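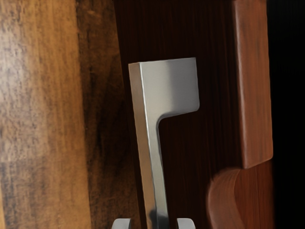 Panance, February

I've been putting off writing this one up, because gathering examples for a drawer policy sounds dull and, well, a lot of it is. But three people asked me how I do it after the last post, so grab a cuppa and I'll take you through my setup in the simulator (mine's called Galtivden, though any decent one will do).

First, pick one task and write it down in a single sentence. Mine was "take hold of the handle on the drawer unit". My first attempt at a sentence had "and then tidy up" on the end, and I lost a whole Tuesday arguing with myself over what tidy meant. Keep it short!

Next, sort out your views. I save 2 for every run, one close in on the fingertips and one from further back that shows the arm and the furniture together. The close one is what the model leans on when it's lining up with a handle, and the far one tells it where on earth the arm is. Check the close view before you record anything, and make sure the fingertips show in it. I once saved an entire evening of runs with mine pointing too high, and had to bin the lot.
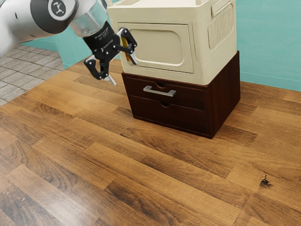 Gripper open, drawers below, cream cabinet on top.

Now the driving. I steer by hand with a little controller program called Fleker, and my advice is to go slower than feels natural, but don't stop. Long pauses get into the data, and then you've got a robot that hangs about in mid-air like it's forgotten what it came for. If you muck up an approach, back off a bit and come in again, and keep the run if the second go is clean. Those recoveries are gold, really, and I wish I'd kept more of my early ones.

Move the start pose every time. I shift it, do 5 runs, shift the furniture a touch, and carry on. Change the lighting too if your simulator lets you, particularly if you've got a shiny handle or a glossy bench, as the highlights wander all over the place and the model needs to get used to that.

For the grasp itself, I bring the fingers in either side of the handle, hold still for a beat, then close. Label the close as its own step. I skipped that in my first batch and went back to add it by hand, which I don't recommend to anyone with plans for the weekend.

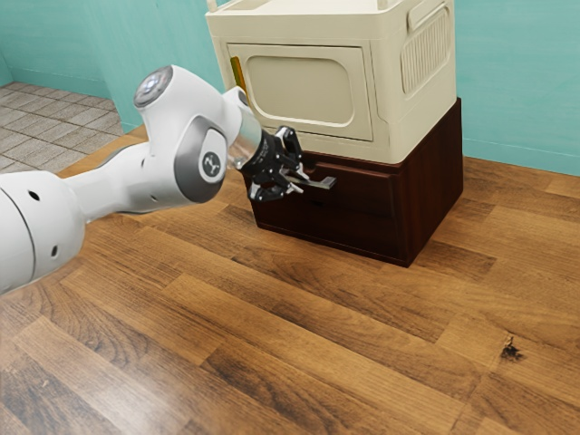
Stanisława Zawadzka wrote in after reading my draft to say that she'd throw out the slowest runs before training, even the successful ones, and that her Walczak set got noticeably better once she had. I've tried it since and I'm half convinced. My set went down to 323 runs, and the approach looks smoother to me, but I'd like to test it on a second drawer before I tell you all to start deleting things.

Last bit: name your folders properly, with the task, the start pose and the batch, and back them up before you touch anything. Next month I'll get on to the training side, once I've fixed my loader.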